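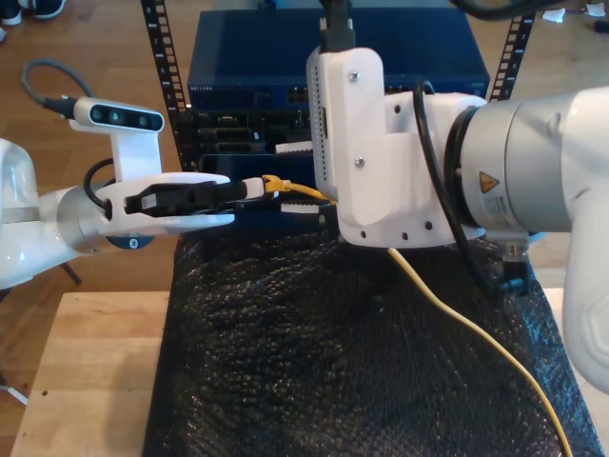

4.2 Cable and small-part jobs: what the arms can take over

The Omik two-arm station can do some shop-floor chores without help. Plugging in network cables is at the edge of what it does well, so plan to stay nearby.

1. Place the rack within reach of both arms and lock it.
2. Cover the tabletop with mesh or cloth so dropped parts don't roll.
3. Route loose cables away from the joints.
4. Teach the port position, then run at 40 percent speed.
5. If a plug fails to seat after 2 tries, stop and finish by hand.

CAUTION: Keep hands out of the space between the arms while power is on.

Small parts are harder than plugs. Anything with a spring or a trailing cable can shift in the fingers - check the grip before each move.

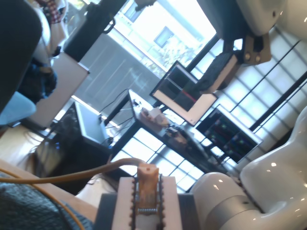 Allow about 2 minutes for a grip check on a new part. Bent pins, tangled cords and anything that needs feel should still go to a person. The Arkden add-on helps with sorting but not with fitting.

NOTE: Save the taught positions before you shut down.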